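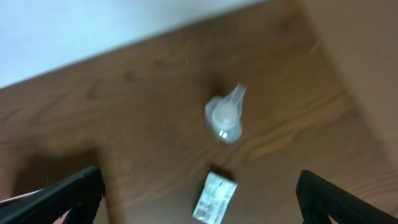 작은 물건은 책상 위 어디에 두어야 하는가?

손이 자주 가는 물건은 앞쪽 한 구역에 모으고, 나머지는 서랍이나 상자로 옮긴다. 구역의 크기는 손바닥 두 개를 나란히 놓은 정도면 충분하다.

제2장 작업면의 정리

2.1 작업면이란

이 장에서 작업면은 사람이 앉거나 서서 손으로 일을 하는 평평한 면을 말한다. 책상, 식탁, 작업대의 윗면이 모두 포함된다. 선반은 물건을 보관하는 곳이므로 제3장에서 따로 다룬다.

나무로 된 작업면에는 작은 플라스틱 용기나 글자가 인쇄된 종이 라벨 같은 것이 남기 쉽다. 부피가 작아 치울 필요를 느끼지 못하고, 하루 이틀 지나면 눈에 익어 버린다. 반투명한 물건은 바탕의 나무색이 비쳐 보여 더 늦게 발견된다. 제1장에서 살펴본 큰 물건의 정리와는 순서를 달리해야 한다.

2.2 분류의 기준

작업면 위의 물건은 다음 네 가지로 나눈다.

쓰는 중인 것: 지금 하는 일에 필요한 물건
돌려놓을 것: 제자리가 정해져 있는 물건
확인할 것: 라벨, 표, 영수증처럼 읽어 보아야 하는 종이
버릴 것: 빈 용기, 포장 조각

종이는 반드시 읽은 뒤에 분류한다. 라벨이 어느 용기에서 떨어진 것인지 알 수 없으면 용기와 라벨을 같은 봉투에 넣고 겉면에 요일을 적는다. 내용물을 모르는 용기는 열지 않으며, 다른 용기에 옮겨 담지도 않는다.

2.3 나무 표면의 취급

나무 표면을 닦을 때는 물건을 모두 들어낸 다음 마른 천으로 먼지를 걷고, 물기를 꼭 짠 천으로 결을 따라 닦는다. 물건을 밀어서 옮기면 바닥에 붙은 모래알이 마감에 흠을 낸다. 액체가 든 용기는 세워 두고, 세울 수 없는 모양이면 받침 접시에 올린다.

이 장의 실습은 Fadamden 공동 작업실의 배치를 기준으로 한다. 실습용 분류표는 책 끝의 부록에 실었다. Irnlow식 분류표를 이미 쓰고 있는 학급은 항목 이름만 바꾸어 그대로 사용해도 된다.

준비물
마른 천 2장
뚜껑 있는 상자 1개
종이봉투 11장
연필

실습 시간은 18분이며, 목요일 수업에서는 2.2의 분류까지만 진행한다. 표면 닦기는 다음 시간에 이어서 한다.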